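Sandals on the small rack

I finally dealt with the summer shoes on Tuesday. We have two pairs of foam slides, one pink and one dark gray, and they never had a place to go. The rack is a Skaneck, black metal legs with a light wood board on top, and it cost 11 dollars used.
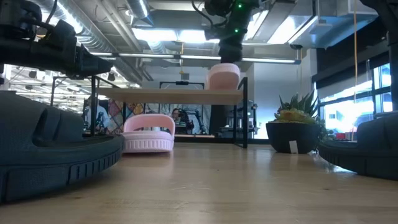 Do foam slides need to be stored flat? Mine do better that way – the straps keep their shape when nothing is stacked on them.

I put the pink pair up on the board and the gray pair under it. The gray ones are thicker and take up more room than I planned for.
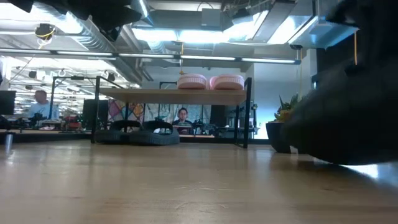
The board is 6 inches too short for a third pair, so my old Clustley sandals went in the donation bag. 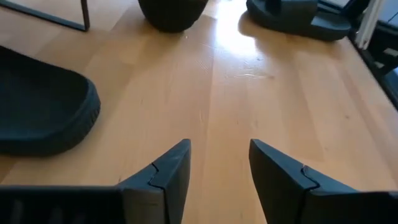
I wash the slides with dish soap and an old toothbrush, mostly along the ridges. Next is the boot shelf, probably in April.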